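4. Packing of rigid plastic bottles into printed cartons

4.1 Task and materials

The third task in the study concerns the packing of a single plastic container into an open-topped cardboard carton. It was included as a counterpart to the folding task (Section 3), where the object has no fixed shape and the target area is flat. In the packing task the object keeps its shape and the target is a cavity with four walls and movable flaps, so that most of the difficulty lies in the last few centimeters of travel.

Containers were drawn from two household product lines, referred to in the text as Brusta and Plava. Brusta containers have straight sides and a square base. Plava containers are rounded in the shoulder and taper slightly toward the base, which places the widest part of the body above its midpoint. Cartons came in two inner widths. The narrow carton leaves a clearance of 3 mm on each side of the widest part of the container, and the wide carton leaves 12 mm. All cartons were folded from single-wall board, printed on the outside only and left plain on the inside. The bottom flaps were taped before the first trial and were not opened again during the series.

Each carton was discarded after 20 insertions. Pilot work had shown that the upper edges of the board soften with repeated contact, and that the top flaps lose their tendency to spring back toward the opening. Both effects make insertion easier and would have favored the later trials in a block.

4.2 Procedure

A trial began with the container standing on the table beside the carton, with the top flaps of the carton open. The container was grasped near the top, raised until its base cleared the flaps, moved over the opening and lowered. The trial ended when the base of the container touched the bottom of the carton and the grasp was released. Closing of the flaps was recorded as a separate trial type and is reported in Section 5.

Four error types were scored. A flap error was recorded when a top flap was pushed inward by the descending container and remained between the container and the wall. A rim error was recorded when the base landed on the upper edge of the carton and the movement had to be reversed. A tilt error was recorded when the container entered the opening but jammed against opposite walls. A carton shift was recorded when the carton moved on the table by more than half its own width. One trial could receive more than one error code.

In total, 600 insertions were scored, divided equally between the four combinations of container and carton. The order of the blocks was rotated across sessions. The height of the table and the overhead lighting were held constant. The position of the carton was changed after each trial within a marked area, and its orientation was left to the person setting up the trial.

4.3 Grasp location

The grasp on the container was not prescribed beyond the instruction to take it near the top. Three regions were used in practice: the cap or neck, the shoulder, and the upper part of the body. Grasps at the neck left the most room between the grasp and the carton walls, and they allowed the container to swing as it was lowered. Grasps on the upper body suppressed the swing, but in the narrow carton they brought the point of contact to the level of the rim before the base had reached the bottom. In those cases the container was released early and dropped the remaining distance.

The label was used as a reference for orientation. Containers were to be inserted with the label facing the front panel of the carton, as is usual for retail packing. For the straight-sided containers this requirement was satisfied by the fit of the square base. For the rounded containers it had to be met before the descent, as the body could turn freely within the wide carton.

Figure 4 shows a grasp on a container standing on the table, with the open carton next to it.

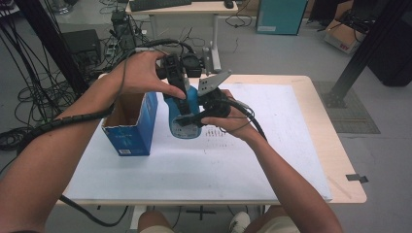
Is a rounded container harder to pack into a carton than a square one?
Only in the wide carton, where it can turn out of alignment on the way down; in the narrow carton the taper toward the base guides it past the rim.

Figure 4. Upright blue plastic container and open blue printed cardboard carton on the table surface.

4.4 Observations

Flap errors were the most frequent type in every combination. They occurred mainly on the side of the carton nearest the starting position of the container, where the approach path crosses the flap at a low height. Raising the container further before the lateral movement removed most of these errors at the cost of a longer trial.

Rim errors were concentrated in the narrow carton with Brusta containers. The square base must match the opening in both position and rotation, and a small error in either is enough for one corner to land on the board. With Plava containers the narrower base entered first and any remaining offset was taken up by sliding contact along the wall. Tilt errors were rare with both products. When they did occur, lifting the container by a short distance and lowering it again was sufficient to free it.

Carton shifts depended on the weight of the empty carton more than on its clearance. The wide cartons, which are heavier, stayed in place in most trials even when a flap was struck. The narrow cartons slid easily on the table surface. No weights or fixtures were used to hold them, because the same condition applies when small orders are packed by hand at a bench.

The scoring of flap errors has one limitation. A flap that folded inward and then sprang out again during the descent was not counted, although it may have slowed the movement. Trial durations are therefore reported alongside the error codes in Table 3.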